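Three weeks with the Sekix bench kit

So the Sekix finally has a permanent spot in my workshop and I've been putting off writing about it, mostly because every time I sat down to type I ended up going back out to play with it instead. That should tell you something about where this review is going!

For anyone who missed my last post, the Sekix is a two-arm kit sold by Holer. You get a pair of arms, the grippers, a wrist camera mount for each one, the mounting plates and a big bag of hardware. You supply the computer and whatever you want to bolt it all to. I went with aluminum extrusion, because I already had a pile of it left from a CNC project I gave up on, and because you can keep moving things until they feel right. I have moved things a lot.

The build

It took me 2 weekends. Holer says one. I think one is possible if you read the cable routing section before you start and don't have to take the left shoulder apart again (page 25, in small type under a diagram, and I missed it completely). The bolts are all labeled, the bags match the steps, and I had 3 spare screws at the end, which I'm choosing to believe were spares.

The part I liked most was the joints. I've built cheaper arms before and there is always a bit of slop somewhere, usually at the elbow, and you spend your life correcting for it in software. These just feel tight. Grab the wrist with the power on and it pushes back like it means it. I made my neighbor come over and try it and he was politely impressed.

The part I liked least was the calibration routine. It wants you to move each joint to its limit by hand, in order, and if you go a hair too fast it throws everything out and sends you back to the start without saying which joint it was unhappy with. I emailed support about this and got a reply the same afternoon from Teresa Górecki, who told me to go slower at the wrist and leave a pause before confirming. Worked right away. It really should be in the manual, and she said she'd pass that along.

Software

It runs through a program called Miranda, which comes with the kit, and I went in expecting to hate it. Bundled software, you know? But it's good! You set up a task, give it a name, record yourself doing it, and play it back or throw it away. The playback timeline is the best thing in it. You can scrub through both arms together or lock one and scrub the other, and when something goes wrong you can usually find the moment it started going wrong, often way earlier than you'd guess.

Things I'd change: the undo only goes one step back, there's no dark theme (my eyes, please), and the default file names are so long that they get chopped off in the list, so everything looks the same. Rename as you go. I have a folder full of mysteries from the first week.

What it's good at

I started with blocks, like everybody, got bored of blocks, and moved on to household stuff and garden tools. Long thin things are where it gets interesting. One gripper can hold a rod perfectly well until the far end starts to swing, and then you want the second arm in there early. Passing something from one gripper to the other is where this kit beats anything else I've tried at home. Once the timing clicked for me I did handoffs for an entire evening and forgot to eat.

Small flat pieces are harder. The fingers close evenly but they're a little thick at the tip, so anything lying flush on a hard surface takes some patience. Tipping things up against the side of a bin first makes a big difference, and I wish I'd figured that out before I spent a whole Saturday scraping at the bottom of one.

A word about surfaces and backgrounds, because a few of you asked. I've tried plain and I've tried busy, and I keep coming back to busy. A pattern behind the arms and some veining on the floor gives you a much tougher test, and if a task still works there I trust it more. 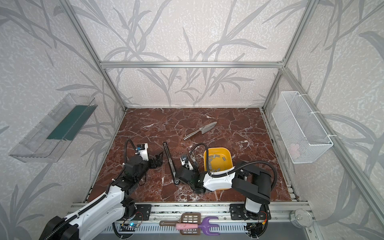 Cables are the other thing people write to me about. Leave yourself more slack than looks sensible, especially at the wrist. I had mine pulled in nice and neat on day one, and then the first time I rotated the gripper all the way around I heard a noise I didn't enjoy. Big loops look sillier and work much better. Zip ties are your friend for everything that isn't supposed to move.

I also want to mention the mounting plates, which sounds like a dull thing to be excited about, but they're thick and flat and the holes lined up with my extrusion on the first go. The Madthorpe kit I had before this one came with plates that I ended up redrilling, and I never got them quite level again.

Is it worth the money? For me, yes, easily. It's not cheap, and if you only want to try one arm and see if you like the hobby, start smaller. But if you've already got a single arm and you keep catching yourself reaching in with your own hand to hold the other end of something, this is the kit I'd save for.

Holer says a slimmer set of fingertips is coming in November. I've already asked to be put on the list, and I'll redo the flat piece tests when they get here. Until then I'm going to keep working on handoffs, and I still owe you all that post on lighting. It's half written, I promise.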